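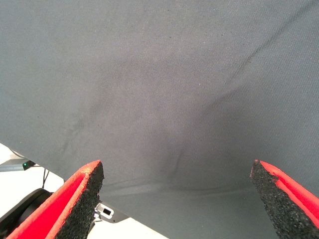 3.2 Fabric samples and washing procedure

The cloth used in this part of the study came from two weaving mills, Vikness and Flisby. Both mills deliver work clothing fabric to laundries in the region, and both agreed to give us material from their normal production. We asked for cloth that had not received any softening treatment, as softeners are known to hide the early signs of wear. From each mill we received one roll, and all test pieces were cut from the inner part of the roll, at least 60 cm from the edge.

Before the first wash, every piece was left for one night in the conditioning room and then weighed. Marit Bakke and Arif Goh made the weighing independently of each other, and when their values did not agree the piece was weighed again by both. In total 712 pieces entered the washing program. Pieces with visible weaving faults were removed before this number was reached.

Washing was done at 60 degrees with a detergent without bleach. We selected this temperature after a conversation with the laundry at Skiltberg, where the same setting is used for most of the colored work clothes. A lower temperature would be closer to washing at home, but our interest is the industrial case. After each wash the pieces were dried flat on nets. Tumble drying was not used in the main series - it creates lint in such quantity that the loss of fiber during washing can not be separated from the loss during drying.

3.3 Grading of the surface

The surface of each piece was graded by three persons who did not know the mill or the number of washes. They used a scale from one (strongly changed) to five (not changed). Three properties were graded separately: pilling, creasing and loose particles on the surface. Figure 2 shows gray twill cloth with soft folds and a few pale specks lying on the weave. Specks of this kind were graded under loose particles only, and they had no influence on the grade for pilling. This rule was necessary, as in our pilot series from January the graders often mixed the two, and the agreement between them was poor.

Figure 2. Gray cloth with a fine diagonal twill, light creases and small specks on the surface.

Creasing was more difficult to grade than we expected. A fold from handling can look very similar to a crease from the wash, and the direction of the light changes the impression. We therefore followed the suggestion of Amundsen and let each piece rest under a glass plate for 3 minutes before grading. The method reduced the disagreement but did not remove it. For dark cloth the graders still differed by one full step in several cases, and these grades are reported as the median of the three.

3.4 Limits of the procedure

The series was stopped after 100 washes, which is less than the full life of many work garments. We also did not include the effect of body movement, sweat or ironing. Valter Rustad has pointed out to us that seams often fail before the cloth itself, and our flat pieces have no seams. The results in Section 4 should be read for the cloth alone - a complete garment may behave differently.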